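Section 4: Teaching your Kivuneo its first box routine

Now for the fun part! Set aside a relaxed afternoon for this section, and keep the Owino tablet within reach.

1. Put an open box on the table and tap Learn Flaps.
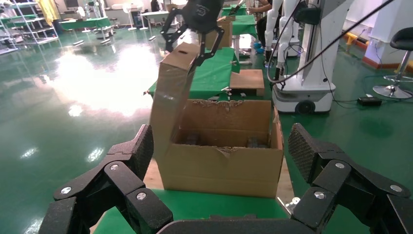 The Kivuneo treats each flap as its own little task, so please be patient and teach them one by one. Let the fingers take a tall flap by its top edge, as with the raised left one, and don't fret over a ragged rim on the back wall – old boxes are welcome.

2. Tap Learn Contents, then bring the arm over the box slowly.

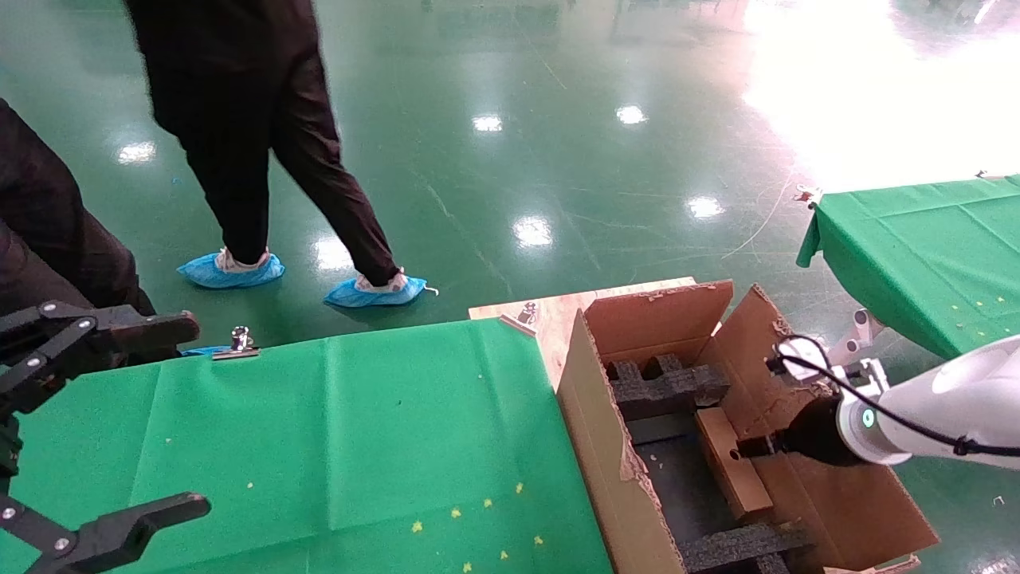 Figure 4-2. Right arm above the wooden block, with dark gray inserts in the box.

Caution: keep your hands out of the box while the arm is moving.

3. Open Grip Settings and choose Soft.
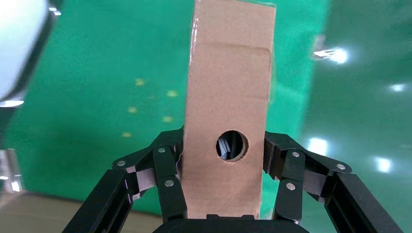 Soft is the setting our trainer Ginette Morin starts everyone on, and you can always go up from there. Cardboard gives way easily, and where the left finger meets the block the edge is a bit crumpled, so check your own edges before you save.

Note: the tablet stores up to 24 routines.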